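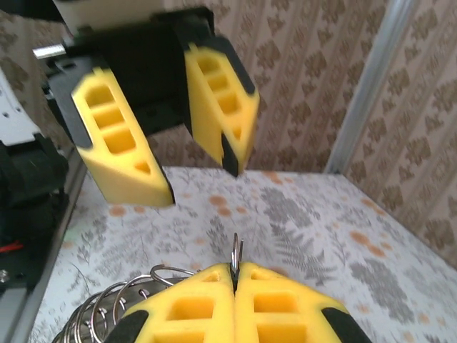 Two yellow foam fingers on a black mount.

Timetables on Small Screens
Project report, second semester
Xinyi Bai
Supervisor: Kwabena Aidoo
Submitted 19th November

1. The task

The ferry timetable between Flutthorpe and Farnmont is published as one large HTML table. On a laptop it is readable. On a phone the whole page becomes wider than the screen, and the reader must drag it left and right until the stop names are gone. My task was to change the style of this table so that it works on a phone, without changing the data and without a second version of the page.

The site is made with Nundska, a static site generator, and its styles are built on the Boström stylesheet. I had not used either of them before January, so the first part of the project was mostly reading.

2. What I had at the beginning

The table has one row for each stop and 20 columns of departure times. The old style file had 956 lines. Many of the rules in it were repeated for different screen widths, and some cancelled each other. I printed the file and marked by hand which rules were really used by the timetable page. This was slow, but I understood the file much better after it.

I also noticed that the header cells were ordinary td cells with bold text. For a screen reader these are not headers at all. Kwabena Aidoo agreed that I could change them to th with the correct scope attribute, as the times themselves stay the same.

3. First attempt: cards

Many tutorials recommend to turn every row into a card on small screens. The cells get display: block, the header row is hidden, and the column name is printed before each value with a data attribute and the ::before selector.

I made this version and it looked tidy. But for a timetable it is the wrong shape. A passenger wants to follow one departure from stop to stop, and in the cards every stop was a long list of times. To compare two stops one had to scroll past a full screen of numbers. There was a second problem. When display is changed on table elements, some browsers stop telling the screen reader that it is a table. It can be repaired by adding ARIA roles to all rows and cells, but I did not like to repair by hand what HTML gives for free.
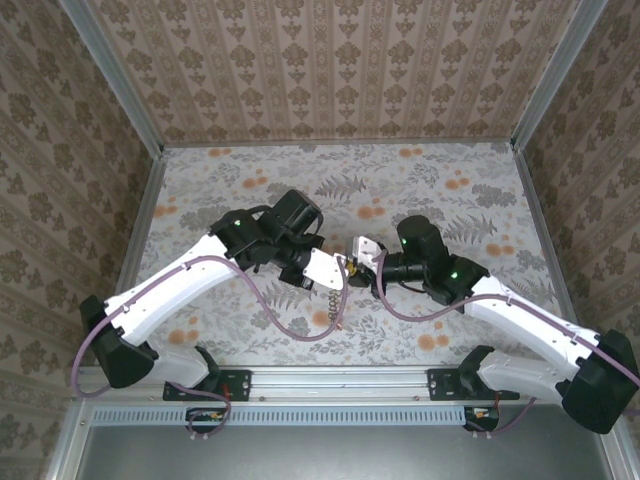 4. Second attempt: scrolling inside a container

I went back to a real table and put it in a div with overflow-x: auto. Now only the table scrolls and the page stays still. The first column has position: sticky and left: 0, so the stop names remain visible while the times move under them.

Three details took more time than I planned.

The sticky cells need their own background colour. Without it the times shine through the stop names.

With border-collapse: collapse the borders of the sticky cells did not move together with the cells. I changed it to separate, with border-spacing: 0, and drew the borders only on the right and bottom side.

A keyboard user must also be able to scroll. I gave the container tabindex="0", role="region" and a label which points to the table caption. The Boström stylesheet removes the focus outline, so I wrote it back for this element.

5. Result

The new style file has 335 lines. There is only one media query left, which makes the first column narrower and allows long stop names to break. I tested with two phones, one tablet and keyboard only on a laptop. The column stayed in its place on all of them. On the older phone the scrolling is a little jumpy – I did not find the reason.

The print style was not in the original task, but I added it. On paper the container must have overflow: visible, otherwise the right part of the timetable is missing.

6. Problems that remain

There is no visible sign that the table can be scrolled when a column ends exactly at the screen edge. I tried a soft shadow made with background gradients, but the background of the sticky cells covers it on the left side. A shadow only on the right side would be possible.

Very large text is also difficult. If the user sets the browser font to double size, the sticky column takes nearly half of the screen. Maybe the column should stop being sticky in this case. A container query with em units could do it, and I would start there if the project is continued.

The style file and both versions of the page are in the course folder, the card version under "attempt-1".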